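Misotow Wedding Help Board
Photography and Video > Contracts and Delivery

Photographer's contract allows "reasonable substitution" of the second shooter. Is this usual?

Posted by munivow_couple

We are to be married in June at the Jovham, a former grange hall built in 1961, and have received a contract from the studio we intend to hire. The lead photographer is named in the agreement. The second photographer is also named, but a later clause permits "reasonable substitution of any assisting personnel without notice."

We chose this studio largely on the strength of the second photographer's candid work at receptions. The package costs $3,353, and the fee for the second photographer is included in that figure and does not appear separately. We would be grateful for advice on two matters. First, is a clause of this kind standard? Second, may we ask for it to be changed without giving offense? The deposit is due at the end of January and we have not yet signed.

Reply from Bogdan Street Studio

A substitution clause is standard in our trade and we include one in our own agreements. Assisting photographers are often independent contractors, and a studio must be able to fill the position in the event of illness or a family emergency. The words "without notice" are less common. Our own contract provides that the couple will be told in writing as soon as a change is known, and that samples of the replacement's work will be supplied on request.
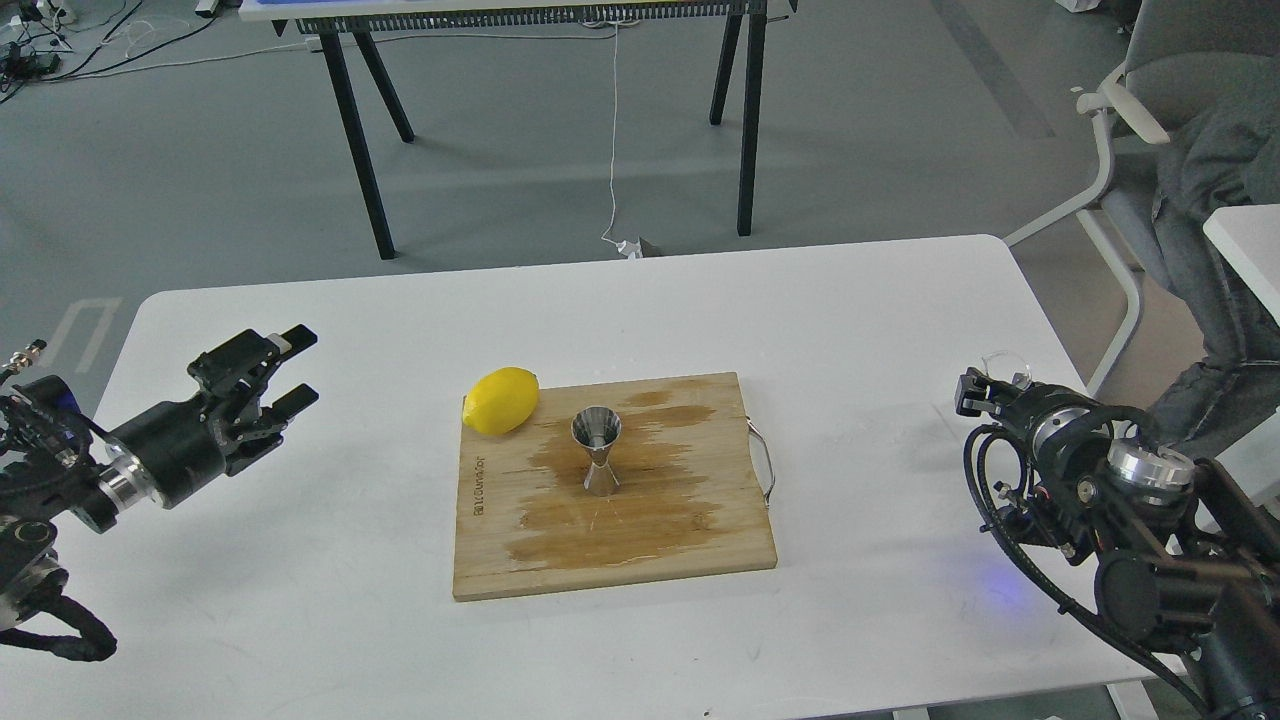
With respect to your second matter, a request for an amendment before signing is entirely proper. We suggest that you ask for the following in a single message:

Written notice of any change in the second photographer.
The right to view one complete reception gallery by the replacement.
A stated refund if no second photographer attends. The amount should be written into the contract as a dollar figure.

You should not expect the studio to guarantee a particular individual. Very few will do so, and a refusal on that point should not be taken as a sign of bad faith. Please also confirm that the hours of the second photographer are listed. In many packages these are shorter than those of the lead, and coverage may end before the dancing begins.

Reply from hillside_planner

I concur with the above. I would add that the venue should be consulted before the hours are settled. Certain halls in the Munivow area require all vendors to be off the premises by 11 p.m., and packing time is counted. Couples have on occasion paid for a final hour that could not be used.

Reply from tk71

Our contract had the same clause and a different second photographer came. The pictures were fine. We received 3 albums. I do not recall whether we were told beforehand.

Reply from munivow_couple

Thank you all. The studio has agreed to written notice and to the sample gallery. It has not yet answered on the refund, and we will hold the deposit until it does.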